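Why does red cabbage water turn blue and not green with baking soda?

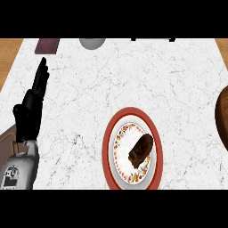

Red plate on a marble-patterned tabletop

Posted by Kekana
I'm doing the cabbage indicator demo with my daughter for her science club. We boiled chopped red cabbage, strained it, and got a dark purple liquid. Vinegar turned it pink right away. Baking soda only got it to blue, maybe blue-green if you squint. The worksheet says it should be green. I added more soda, 4 teaspoons in all, and the color stopped changing. Is the cabbage bad or is the worksheet wrong?

Lavanya Varma
Neither one. The pigments in red cabbage are anthocyanins, and their color depends on pH. They are pink or red in acid, purple near neutral, blue when slightly basic, green when more basic, and yellow in something very strong like drain cleaner (don't use that with kids).

Baking soda solution sits a bit above pH 8 no matter how much you stir in. It acts as a buffer, so extra spoonfuls do very little. Washing soda, sodium carbonate, gets you to pH 11 or so and should give a clear green. You can make it by spreading baking soda on a tray and heating it in the oven at 400 F for an hour. It gives off water and carbon dioxide and what's left is the carbonate. Keep it off your skin and out of your eyes.

Also dilute the cabbage juice. If it's too dark, blue and green look the same - I use 1 part juice to 3 parts water.

Multon
Mine went green with baking soda but I left it out overnight. Not sure if that matters. Try a different cabbage?

Clivov
Check your tap water too. Ours is hard and the juice comes out bluish before we add anything. Distilled fixed it for us.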